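Robot Rules for Kids: How People and Robots Stay Safe Together
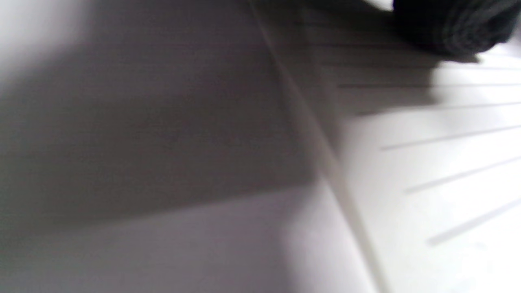

April
By Mireille Salameh

Search this site Search Go

Robots have rules. Lots of them! Some are written for the robot's builders, some for the people who stand next to it, and a few are for you if you ever visit a place where robots work. Say a robot has to pick something up. Before it can do that it has to know where the thing is, and before that somebody has to ask: can the camera see well? Blurry is a problem. A white surface with a big gray shadow on one side and thin gray grooves on the other, all of it soft and smudgy, is hard even for you. Where's the edge? Is the dark part a hole or just shade? You'd move your head and look again. Good robot rule number one is pretty much the same.

Rule 1. Not sure? Stop and look again.

A robot that guesses can bump things. Or squeeze them. Or drop them on a foot. So careful builders teach it to check how sure it is. Very sure, go ahead. A bit sure, slow down and take another look. Not sure at all, stop and call a person. Stopping is not failing! Teachers like it when you put your hand up, same deal.

Shadows are sneaky by the way. A shadow makes flat stuff look bent. Try it at home: hold your hand over a sheet of white paper near a lamp. Move it up and down. The paper didn't change at all but it sure looks different.

Rule 2. There must be a stop button.

Big. Red. Easy to reach. Called an emergency stop, or e-stop for short. Often it sits on a yellow background so it really pops out. Push it and the robot quits moving. Then it has to STAY stopped, even when the button is popped back out. Somebody has to check that everything is OK and start the robot again on purpose.

At the Wuvdale workshop, where I help out, there are 2 stop buttons for the big arm, one on each side. Georges Semaan tests both before the arm does any work. Every morning, 8 o'clock, click, click. He says the day you skip it is the day you get in trouble, so he doesn't skip it.

Rule 3. Slow near people.

A robot arm can be quick. Quicker than you can jump back. So when people share the space, the arm goes slow and it pushes gently. Some arms feel a bump and freeze. Some have a scanner that watches the floor, and if you walk up, they slow down, and if you come closer, they stop. Others live behind a fence with a gate, and opening the gate stops the robot.

Never test this with your own hand. Never ever. Grown ups use special measuring tools for that.

Rule 4. Sleeves, hair, strings.

Loose stuff gets caught in moving parts. Before work starts:
roll up sleeves, or wear ones that fit snug
tie back long hair
no dangly necklaces, no scarfs
hoodie strings tucked in

Wissam Kanaan wears a hat so his hair stays put. It's a very ugly hat. It works.

Rule 5. Write it down.

Boring? Maybe. But super important. When something odd happens, even a tiny thing, somebody writes what and when. The Wuvdale notebook had 1000 lines in it, then we counted again for this page and it's 1019. Most say things like "arm stopped, too dark, turned on lamp". Read enough of those and you learn something. Ours told us to get a better lamp!

We named our first gripper Gistetti. A gripper is the robot's hand, sort of. Gistetti's pages are the longest because it was the one we learned on. Aller came after and has way fewer.

Rule 6. Ask before you take pictures.

Lots of robots learn from cameras. Cameras see the job but they can also see people, or your room, or your homework. So the good practice is ask first. Tell people what the camera is for, and who gets to look. If someone says no, it's no. If a face gets in by accident, it gets covered or thrown out.

Who makes the rules?

Groups of people from lots of countries sit down together and argue (politely, mostly) untill they agree. What they write is called a standard. A standard is like a recipe that everybody can follow. How strong should a fence be? How does a stop button have to work? It's in there. Countries have laws too, and then each workshop adds its own rules on top. Ours are taped to the door. Nizar Twal wrote them in marker and we had to do the sign over cause he ran out of room at number five.

Words to know

Sensor: a part that lets a robot notice things, like light or a bump.
Gripper: the part that grabs.
E-stop: the emergency stop button.
Risk: how likely something is to hurt someone, and how bad it would be.
Standard: rules lots of people agreed to.

Try this

You need a friend, a spoon, and a soft toy. Your friend is the robot. Eyes almost closed, so everything is fuzzy. You say "pick up the toy" and the robot has to scoop it with the spoon. The robot must say SURE or NOT SURE before every move. If it says not sure, it has to stop and you help. Anybody can yell STOP, any time, and the robot freezes right there. Trade places after.

Then write two rules of your own. Munther Akl's class did this and one kid wrote "the robot has to say excuse me". Some real ones beep before they start moving, so good thinking!

Next page is on robot hands, and why eggs are so tricky.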